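4.2 Comparison of the two controllers

The second part of the study concerns the controller and leaves the gripper unchanged. We compared the joint position controller that is delivered with the arm (in the following: the standard controller) with the Ledix controller, which was written in our group and which adds a compliance term at the wrist. Both controllers received the same target poses from the same planner, so that any difference in the results should come from the last stage only.

The task was to pick a small part out of a tray with square compartments, to lift it, and to place it in another compartment of the same tray. This task looks simple, but it is not forgiving. The walls between the compartments are close to the fingers, and when the fingers touch a wall during the descent, a stiff controller pushes the tray sideways before the force limit stops the motion. In our first tests in March this happened so often that we had to fix the position of the tray again after nearly every series. The results of these first tests are not included here.

We planned 3,000 trials in total, divided equally between the two controllers. The order was mixed in blocks of 300, and within each block the controller was changed after half of the trials. In this way a slow change in the set-up, for example a small movement of the tray or the warming of the joints, should influence both controllers in a similar manner. Of the planned trials, 2,968 could be evaluated. The other trials were stopped by the operator or lost through an interruption of the connection, and we did not repeat them.

A trial was counted as successful when the part was in the target compartment at the end and the tray had moved by less than 2 mm. The second condition is stricter than in the work of Leblanc, where only the final position of the part was considered. We kept it because in the intended use several parts are taken one after another, and a tray which has moved makes the next grasp more difficult.

4.3 Set-up

All trials were carried out in the Prirnwood laboratory. The cables were led outside along the links and held with a strap — an arrangement that is not elegant, but it allowed us to change the gripper without opening the arm. Before each block the operator moved the arm by hand through its working range and checked that the cables did not pull at the wrist. Dzifa Abubakari did this check for all blocks, and she also noted every case in which a cable loop had to be placed again. The emergency button stayed within reach of the operator during the whole time. Figure 4 gives a view of the work area. 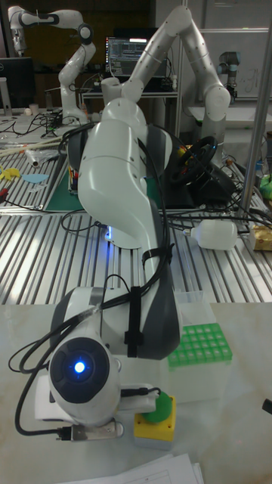
Figure 4. Work area with the arm on the marble-patterned table. The tray with square compartments (bright green) is in the translucent container, behind the yellow box with the emergency button.

4.4 Observations

The Ledix controller gave fewer failures in the descent phase. When a finger met a wall, the wrist gave way a little and in most cases the finger slid down into the compartment. With the standard controller the same contact usually led to a movement of the tray, and the trial was then counted as failed even if the part arrived at the correct place.

In the lifting phase we found no clear difference. In the placing phase the standard controller was slightly better. We believe that the compliance term allows the part to swing a little when the arm slows down, and for the outer rows, where the arm is stretched further, this swing was sometimes large enough to bring the part onto the edge of the compartment. A higher damping value reduced the effect in a short additional test, but it also made the descent stiffer again. We therefore used one fixed value for all trials reported here.

One point should be mentioned for readers who want to repeat the comparison. The compliance term depends on the mass of the gripper, and the value from the data sheet did not include the cables. With the Dridinen gripper we had to correct this value by hand before the arm stayed still in the hold position. We did the correction once, before the first block, and did not change it later.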